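Carpet tiles in a rented workshop unit: is low-VOC adhesive worth paying for?

Roksolana H
Taking on a small unit on the Dorkmont estate and the floor is bare screed. The fitter wants to use Clakivari tackifier at nearly 250 for the job, on the grounds that it's "low odour, breathable and kind to the subfloor". The ordinary stuff is 100. Has anyone noticed a difference, or am I paying for the word breathable?

kokkinos_t
You're paying for the word. Glue doesn't breathe. Ask him what it means and watch him look at the tub.

PanosC
Bit harsh. I used the cheap one in my office in January and it stank for days with the windows shut. If you'll be in there straight away, the low odour part might be worth something. I wouldn't pay for the rest.

kokkinos_t
Any glue smells in January with the windows shut. Open a window.

Roksolana H
The windows don't open. It's that sort of unit.

Gerasimos K
Before you buy either, has anyone checked the screed for damp? Every one of these threads is about adhesive and the tiles nearly always lift because of what's underneath. Mine came up in the corners and the supplier blamed the glue, the fitter blamed the tiles, and I blamed both of them. The landlord had known about the damp all along.

PanosC
Good point. Though a damp test from the same bloke who sells the membrane is not a test I'd put much faith in.

Chenxi_Yu
I'd ask a different question, which is why you're gluing at all. We loose laid ours at Bulport with tape round the doorway and saved the 200 we'd been quoted for adhesive.
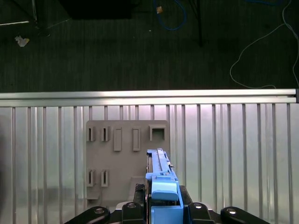

Tile colour matters more to me than glue ever did, and I don't believe the brochure line that dark flecked tiles "hide everything". Ours are charcoal with a faint stripe and one crumpled bit of white paper shows up from across the room, never mind the little specks. They may well hide coffee. They don't hide paper — go mid grey if you get the choice.

kokkinos_t
Loose laid is fine until you roll something heavy over it. How long has it been down?

Chenxi_Yu
Since January last year. No movement so far, but we don't have trolleys.

Gerasimos K
So it works if you don't use the room much.

Chenxi_Yu
We use it every day, thanks.

Roksolana H
I will have a trolley, so tape probably won't do. Katsaros sell a plain tackifier in 20 litre tubs with no claims on the label whatsoever, and I'm warming to it. Getting the damp looked at first by someone who doesn't sell anything.

PanosC
Let us know who you find. I've been looking for one of those for years.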